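How a Gripper Station Is Set Up and Looked After

Machines at Work, Part 2
By Tania Thambiah
For readers ages 9 to 12

A robot that will set a table has to get its practice from somewhere. At the Westgate workshop the practice comes from a station called Zarden. The station has a table, a set of ordinary tableware, and 2 hand-held grippers. A person works the grippers. A computer stores what the grippers' cameras saw and how far the jaws were open. Later, a robot arm with the same kind of jaws can be trained from those records.

The station is a machine like any other. It has parts that wear, parts that come loose, and parts that must be put back in the right place each morning. This page explains that work.

The parts of a gripper

A gripper has a body and two fingers. The body fits in the hand. Inside it is a small mechanism that moves both fingers at the same time, by the same amount, so that they always meet in the middle. The space between the fingers is called the gap. When the gap is wide, the gripper is open. When the fingers touch, the gap is zero.

The camera on the tool looks out past the fingers. The fingers therefore show up at the bottom of every recording. A technician uses them as a guide. If one finger sits higher in the view than it did the day before, either the finger or the camera has moved.

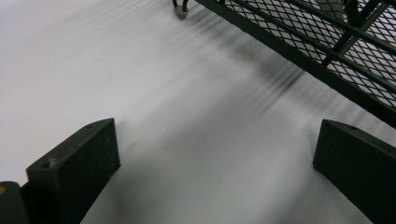

The first check of the day is done with the gripper open and nothing in it. The technician compares the left finger with the right finger. They should be level with each other and turned to face each other squarely. Next, the jaws are closed slowly and opened again 2 times. The computer shows the size of the gap as a number. Each time the jaws close, the number should return to zero. If it stops at some other value, the gap sensor must be set again. Setting a sensor so that its numbers match the real world is called calibration.

Dust is wiped off the fingers with a dry cloth. Water is kept away from the body of the tool, where the electrical parts are. The lens has its own cloth, which is never used for anything else. A grain of grit picked up from a finger could scratch the glass.

Setting the table

The table comes next. It is covered so that the background is plain. A plain background makes the edges of objects easier for a computer to find. The cover is pulled flat and checked for wrinkles. A wrinkle makes a dark line, and a dark line can look like the edge of an object.

Then the tableware is put out. For the lesson called Phùng, the technician lays out a striped placemat, a round plate, a fork, and a wire holder with more utensils standing in it. The lesson is named after the person who wrote it. A card lists which things are needed. It does not say exactly where each one goes, and the starting places are changed a little between recordings. A robot trained on only one arrangement may fail when the plate is moved by the width of a thumb.

Shiny plates need extra attention. A glossy surface works a little like a mirror, and a bright reflection can hide the rim from a camera. The technician looks at the live view and shifts the plate or turns down a lamp until the rim is clear again.

Wire holders are harder still. The wires are thin, there are gaps between them, and the things inside can be seen through the sides. A person can tell at once which line is a wire and which is a handle. A computer needs many recordings before it can do the same.

Holding the tools

Each hand takes one gripper. The operator starts with both tools near the objects and waits for the recorder to be ready. Movements are slow and smooth. A fast movement blurs the camera's view, and a blurred view is of little use for training.

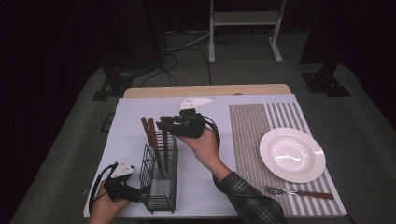 The cables must have slack. Slack means extra length, so that the cable hangs in a loose curve and does not pull. A tight cable tugs on the tool and can work its plug loose. Before recording, the operator moves each hand as far as the lesson requires and checks that nothing pulls or catches on the edge of the table.

When something goes wrong

Most faults at Zarden are small. The log book at Westgate gives each repair a number. Repair 2363 reads as follows:

"Left tool. Gap number jumps when cable is bent near plug. Tested with spare cable. Number steady. Old cable removed and labeled."

This entry shows the usual method. The technician changed one part and left the rest alone. If the cable and the sensor had been changed together, the fault would still have gone away, but the log could not say which part had caused it.

A loose finger is treated in a similar way. The tool is unplugged, the screws are tightened a little at a time, and the gap is calibrated again. The tool is not used until its number returns to zero.

Every 40 recordings the operator stops and repeats the morning check. The sister station at Trurkmont follows the same rule. In October its operators began writing the gap number in the log at each stop, and Westgate now does this too.

Words to know

Calibration: setting a sensor so that its numbers match the real world.
Gap: the space between the two fingers of a gripper.
Operator: the person who works a machine.
Slack: extra length in a cable or rope.

Page last checked 2025-03-15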